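Small Workshop Keeps Its Hand-Held Grippers in Shape, One Pad at a Time

The people at Clirnell go through a lot of grip pads, and this October they finally gave the job of changing them a proper home. Normunds Grīnberga, who looks after the hand-held grippers there, now has a bench of his own by the window, a good lamp, and a drawer for all the little parts that used to travel around in his coat pockets (his wife is said to be delighted).

The routine is a gentle one. Each tool gets its rails wiped with a dry cloth, its pivots checked for play, and its pads looked over for wear, and then it goes straight back to ordinary household work, where thin and slippery things tend to show up a tired pad sooner than any gauge will.

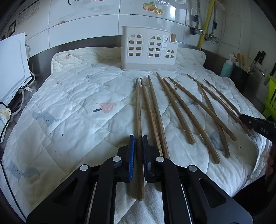
Two grippers at work on a mat of wooden chopsticks. The nearer one has a blue ridged pad on its left jaw and a dark pad on the right.

"I like a chopstick for checking," Grīnberga said over a cup of tea. "If the jaws don't meet evenly it will swing around on you, and then you know you have some adjusting to do."

He keeps a paper log of every pad he fits, and the latest entry is number 554. Once a pad is seated he opens and closes the jaws 16 times by hand before he signs the line, a habit he picked up in an earlier job at Pesness and has never seen any reason to drop. Spare pads come from Dudance, and the next box is due before the end of the month.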